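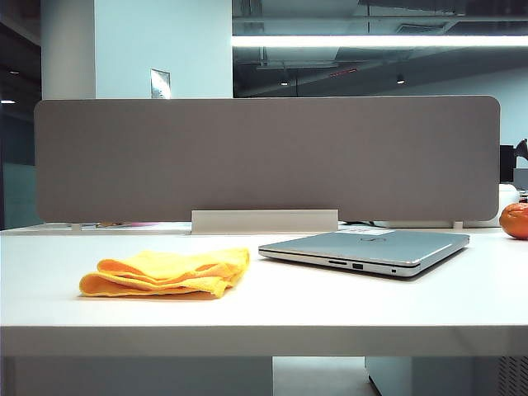

My grandmother wiped down her kitchen table every evening after supper, whether or not anybody had eaten at it, and for years I thought this was one of those things grandmothers did, like saving string. I work at a desk now, five days out of seven, and I have come around to her way of thinking. The desk is where I type and where I talk on the phone and (I'm not proud of it) where I eat most of my lunches, and until last October I don't believe I had cleaned it properly since the day I moved in.

What changed my mind was a visit to Claletent, a small bookkeeping office above a shoe store, where I'd gone to write about something else altogether. I got there a little before nine on a Tuesday and walked in on the whole staff wiping. They had a cloth each. Eliécer Benavides, who runs the place with his sister, waved me to a chair and kept going, around the keyboard, along the edge of the desk, under the lamp, and when he was done he folded his cloth over, hung it on a hook by the window and asked if I wanted coffee. The entire business took five minutes. I forgot my first three questions.

"We used to have a cleaning day," he told me. "Once a month, everybody hated it, and by the end of it we'd used up a whole cabinet of sprays. My sister threw the sprays out and bought cloths."

The cloths were microfiber, the plain fuzzy kind you can find at any hardware store, and if you've only ever used paper towels on a desk you are in for a treat. A good one picks up dust dry. You don't need to wet it for a keyboard or a monitor stand or the top of a closed laptop, you just go over things lightly and let the fuzz do its work. For coffee rings and fingerprints, dampen one corner with plain water, wring it until you'd swear there's nothing left in it, and follow up with a dry side. That's very nearly the whole method!

There is some craft in the folding, though. Benavides folds his in half and then in half again, which gives him eight clean faces if he counts both sides as he opens it up, and he turns to a fresh one whenever the old one starts pushing the crumbs around. I'm a buncher myself. I scrunch the thing up in my fist and go at it, and I get into the corners just fine, but I'll admit my way leaves a trail on anything shiny.

Start high and finish low. Shelf first if you have one, then the lamp, then the screen, then whatever is lying on the desk, and the desktop itself last. Shut down the computer before you go near it and keep the damp corner well away from the ports. Fabric panels, the soft gray sort that so many offices have put up between desks, don't take kindly to a microfiber cloth, which grabs at the felt and leaves yellow fluff behind if your cloth is yellow. A lint roller does better there, or the brush end of a vacuum.

And then there's the phone. I wipe mine at the end, with a clean face of the cloth and no spray of any kind, and I go around the edges too, where pocket lint likes to gather. If you have a case, take it off once in a while. I did mine for this article and I would sooner not discuss what was under it.

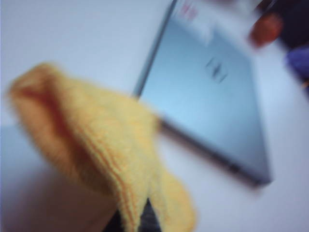 Rhona Munro wrote to me after I mentioned all this in my newsletter, and she wasn't having it: a desk cloth should never touch a phone, she said, no matter how many times you fold it, and she keeps a separate one in her drawer, washed on its own. She also told me I was surely using fabric softener. I was. Softener coats the fibers and after that they just slide over the dust, so I've given it up, at least for the cloths, which now go into a warm wash with no towels anywhere near them (towels shed) and dry over the back of a chair.

I bought a bundle of 13 when I started, expecting to go through them like napkins, and most are still in the closet. The two I use are getting thin in the middle and I'm fonder of them than I have any reason to be. One is for the desk and one, Rhona, is for the phone.

Lunch is still a problem. I've switched to things that don't crumble, soup in a jar with the lid on, a piece of fruit with a peel, and I try to carry the peel to the kitchen right away, before it gets a chance to dry out behind the monitor. Some days I even eat in the kitchen. Benavides says they all do at Claletent, every day at half past twelve, and that his sister made that rule too.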